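Chapter 4
Wood Tops and What We Put on Them

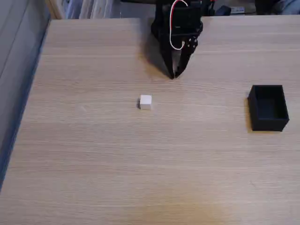 I bought my first real table from a man named Sandro Zuccaro, who ran a shop called Cattaneo (the name came with the lease, and he never got around to changing the sign). I paid $241 for it, and I thought I was getting away with something. Then I took it home, set a glass of iced tea on it, went out to mow the lawn, and came back to a white ring that I spent most of the next winter trying to get rid of. So that's where this chapter comes from, more or less. I wish somebody had handed me these pages along with the receipt!

In Chapter 3 we looked at frames and legs, the parts that hold furniture up. Now we're moving to the part you touch every day. A tabletop takes more abuse than anything else in the house except the floor, and the funny thing is that we hardly ever look at it. We look at what's on it. I want you to start looking at the surface itself, and I'd like you to do it with a table you know well, before you read much further. Go on, I'll wait.

4.1 Reading the grain

Run your palm across the top, first one way and then the other. On most wood you'll feel a difference, and on some finishes you'll feel nothing at all, and both of those tell you something. Now get your eyes down low, nearly level with the surface, and look toward a window. Scratches you never knew about will jump out at you. (My own kitchen table has a set of them from a cookie cutter in the shape of a moose. I'm fond of them now.)

Grain lines are the record of how the tree grew and how the board was cut from it. Straight lines running close together usually mean the cut went more or less across the rings. Wide, wandering arches mean the board was sliced flat from the side of the log. Light oak is a nice wood to learn on, with bands that shift between pale and tan as you move across the board, and you can follow a single line with your finger from one end to the other if you have the patience.

One warning, though. A grain pattern by itself won't tell you whether you're dealing with a solid board, a thin layer of real wood glued over something cheaper, or a very good print. To find out, look at the edge. On a solid board the lines on top carry on over the end in some believable way. If they stop dead at the corner, or if you spot the same knot in two places, get suspicious. We'll come back to this in Section 4.4, where I'll ask you to crawl under your table with a flashlight.

4.2 Small things, hard landings

Most of the damage I get asked about doesn't come from big accidents. It comes from little stuff: a sugar bowl dragged sideways, a child's block pushed along with some enthusiasm, a key ring dropped in the same spot every evening at six. A small object with sharp edges presses all its weight onto a tiny patch of wood. Round those edges off even a little and the marks get much fainter.

I kept a log of this once, starting on Sat 14 October and running into December. Every time someone in my house left a mark I could see or feel, I wrote it down in a notebook by the toaster. I ended up with 73 entries. Of those, 19 were from cups and glasses, 13 were from cutlery, and a good many were things I could only put down as "no idea." My family was very tired of the notebook by then, and I can't really blame them.

You'll be keeping a log of your own, but only for a week. Pick one table. Note where it stands, what the light is like, and what gets put on it between breakfast and bedtime. Write down the small things too, even if they're only there for a minute. People tend to leave those out, and then the log is all dinner plates and laptops.

4.3 Before you start cleaning

I know, you want to get to the polish. Everybody does. But please find out what finish you have before you put anything on it! Oil, wax and varnish each want different treatment, and a product that does wonders for one can leave another cloudy for months. Try a hidden spot first, on the underside or behind a leg, and leave it overnight.

For the exercises you'll need a soft cotton cloth, a bowl of lukewarm water, a little mild dish soap, a flashlight, a pencil and the log sheet from the back of the book. Skip the scouring pad. Take everything off the table, wipe away the crumbs with the dry cloth, and turn to the next page.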